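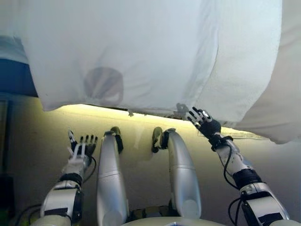

Head camera, right hand at the hem of the white sheet.

22/04/2024, demo visit, bedroom setup

Writing this up the same evening while it's still fresh, and because Llinos Gittins asked me twice on the way out whether there would be notes (there are always notes, Llinos, they are just not always readable). She came over from Binport with four of her colleagues to see the bedding work, and it was a real pleasure to have people in who ask about the boring parts.

We started later than planned. Tonano had the booking down for the morning and I had it down for after lunch, so there was a half hour of coffee and chatting before we got going, and I think that did everybody good. I gave them the short version of the Relance project, meaning the version without the budget slides, and then we went through to the bed.

What I wanted to show was the hem. Everyone who visits expects the big movements to be the hard part, the reaching and the spreading, and I always end up talking about fingertips instead. Finding the edge of a sheet when the sheet is hanging in front of you, and everything is white and lit from behind, is a miserable job for the software. Llinos got very interested in that and we stayed on it much longer than I'd meant to. She wanted to know how much of the grip we decide from the camera and how much from the fingers. I said mostly camera for now, and that I'd like it to be the other way by next February, and she wrote that down, so I suppose I'm committed.

Somebody asked how many recorded tries we have on bed linen. Around 3000 in total, of which 2000 are labeled well enough to train on. The others are waiting for a patient person. One of the Binport people offered to take a batch away with him and I'm going to hold him to it.

We had the Ambrose controller running for all of this, with the old speed limit left on. I know some of you think it looks sleepy. With guests standing next to the bed I would much prefer sleepy, and it gives people time to see what the hands are up to and ask about it. 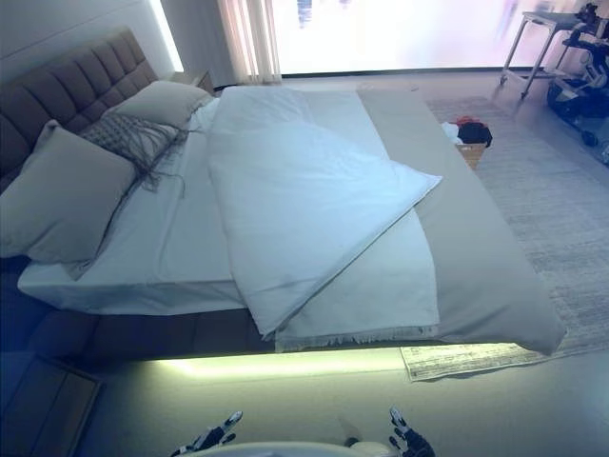

The bed from the robot's side, duvet folded back, both hands low.

Then a long and very enjoyable talk about the duvet. A fold on the diagonal gives you a nice corner to aim for, but the creases confuse the edge finder, and Llinos thought we should try training on plain folds and messy ones as two separate sets before mixing them. I'd always thrown them in together. Worth a try, it costs us nothing but sorting time.

She also picked up on the fringe, both on the cushion and along the bottom of the duvet. Her group has had trouble with loose strands getting between finger joints and she wondered if we had a rule for it. We don't have a rule. We have me looking worried. I've put it on the list.

Other things people brought up, before I forget them:

The window. Too bright for the camera, which we know, and the detail over on that side suffers. Try a blind or fixed exposure, and please write down which one you used.

The light under the bed. Pretty, but the yellow-green glow on the floor can't be helping the color balance. Do a set with it switched off and compare.

The runner. It's close enough in color to the pillows that I'd like to see whether the labels ever mix them up. Check file batch 41 first, that's the one I have doubts about.

Llinos has invited us back to Binport to see their table linen work and I said yes on behalf of everyone. Need to send her the labeling guide, the newer one, and ask Tonano about sharing the grip settings.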